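Open day at Clonby, 20 May 2019

I nearly didn't go, because it meant 2 trains and a bus, but I'm so glad I did! Clonby make small things for the home (hooks, trays, stands, that sort of stuff) and once a year they let the public wander round the building. I counted myself lucky to get in the morning group, as all the tickets had gone by lunchtime.

Our guide was Rima Issa, who has been there since it was one room over a bakery. She took us through the paint shop first - very warm, very smelly - and then the packing hall, where they send out 600 boxes on a good day. My favourite bit was the shelf of old designs that never sold. There was a Bustley egg rack from years back that I would have bought on the spot.

Upstairs is where they try out the stands for hanging jewellery and keys, and this was what I'd come for. I've been after one for the hall for ages. Attila Hajdu draws most of them, and he was happy to chat about how long a peg should be and whether a knob on the end stops things sliding off (he says yes, I say my keys will find a way). He likes a tray under the pegs, so whatever drops has somewhere to land. I like that too, what with the coins and hair grips that pile up by my front door.

The black one is called the Srour and costs 57 pounds, or 79 with the bigger tray. It's a plain thing, just a thin post with a bar across the top, four short pegs underneath and a long oval tray at the foot with a raised rim. I went back for a second look after the tea and cake - lemon drizzle, very good - and ended up ordering the cheaper one.
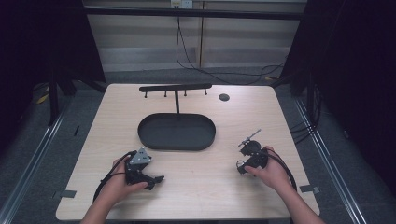 Delivery is free if you order on the day, so I didn't have to carry it home on the bus. The shop by the exit had seconds as well, and I came away with a little Sevel soap dish that has a scratch on the bottom where it won't show. Parking looked tight, so go early if you're driving, and wear flat shoes for the stairs.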